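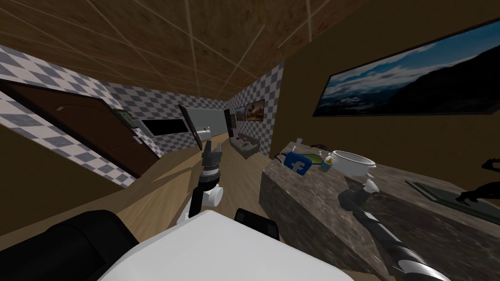

So the robotics club is back on for the fall, and this year we're doing home tasks in simulation! I've been wanting to write about it since the first Tuesday meeting, but midterms ate most of October and I kept telling myself I'd get to it on the weekend. You know how that goes.

Quick background if you're new to my blog: last year we built a little line follower, it ran off a table, and we spent the rest of the spring fixing it. This year Shafiq Sivakumar (he's our president now, congrats Shafiq) talked everybody into entering the Ternau challenge, where your robot has to do chores in a house that only exists on a computer. Two arms, two grippers, a camera up in the head, and a list of stuff to pick up and put somewhere else. Easy, right?

Ha. No.

My job is the kitchen. I got it because I said I liked cooking, and I guess that was good enough. The counter in our practice house has a cooking pot on it, plus a blue box, a green board and a couple of smaller things toward the back, and I've been trying to get the pot to come up off the marble without everything near it getting shoved. The rim is wide, so you'd think it would be the easy one to grab. But if the right arm comes in too low, the gripper hits the front of the counter and just stays there, pushing, like it has all day. Radu Chiriac says I need to plan the path from above and stop being stubborn about it. He's probably right (don't tell him).

We named our code Oveck, after a typo in the sign-up form, and it's in pretty rough shape. The walking-around part is Radu's, and he's got it to where the robot can come in, get past the TV and stop at the counter most of the time. Getting the arms to agree with each other is the part that's mine, and that one's still a mess. Some nights I run 100 tries before bed and check them at breakfast. My best batch so far was 67 good ones! Then I changed one tiny number in the wrist and dropped to 3. Three! I changed it back and went to get a bagel.

The thing I didn't expect is how much I like looking through the head camera. You start to care about dumb little things, like how the elbow blocks your view when you reach across, or how the whole room tips when the head does. I spent a whole evening on just the head tilt — totally not on the task list — and I regret nothing.

Next up is the left arm, which has mainly been along for the ride. Shafiq wants 200 clean runs from every team before we pick whose code goes in, and I'm nowhere near that. If anyone reading has done two-arm stuff before and has tips for keeping one out of the way of the other, please leave a comment. I'll bring snacks on Tuesday either way.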